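6. Fitting the finger pads and trying the pair on a container

This section covers the Kadlow hand-held grippers built from the Trolgate drawings. It assumes both grippers are assembled up to the end of section 5, with the bushings pressed in and the linkage moving freely by hand. Allow about 40 minutes for the pair.

6.1 Fitting the pads

1. Open the gripper fully and lay it on its side.
2. Wipe the ends of both arms with a dry cloth. Printing dust under a pad will make it sit crooked.
3. Place the pad on the arm with the textured face inwards. Start both screws before tightening either.
4. Close the gripper slowly. The two pads should meet along their whole height. If they touch at the tips first, slacken the screws, press the pads flat together and tighten again.
5. Repeat for the second gripper.

Note: Pads from the July batch are 2 mm thicker. Do not mix them with older pads on the same gripper.

Caution: Do not use thread lock on the pad screws. It attacks the printed arms and they crack at the screw hole.

6.2 Checking the linkage

6. Squeeze and release the handle 19 times. The movement should stay even from start to finish.
7. Look at each brass bushing. The edge should be level with the plastic around it. If one has crept out, press it back in the vice with a scrap of wood on either side.

Caution: Keep your fingers clear of the linkage while someone else has the handle.

6.3 Two-handed trial

8. Put a lidded plastic food container on a smooth table. Pick one with a firm rim and leave something light inside.
9. With the first gripper, take hold of the container close to the lid, one pad on each side. Squeeze only until it stops slipping.
10. Bring the second gripper up to the lid with its finger level. Stop just short of touching.
11. Hold both still and check that the container does not turn between the pads. If it does, go back to step 4.

Replacement pads are in the Palacios drawer at the workshop. Tell Abilio Villanueva when you take the last set.

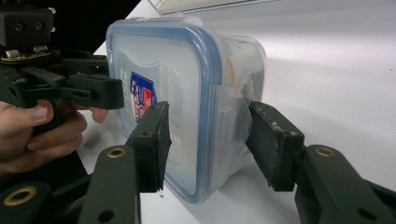 Fig. 6. Container held at the lid between the pads, second gripper at upper left (step 10).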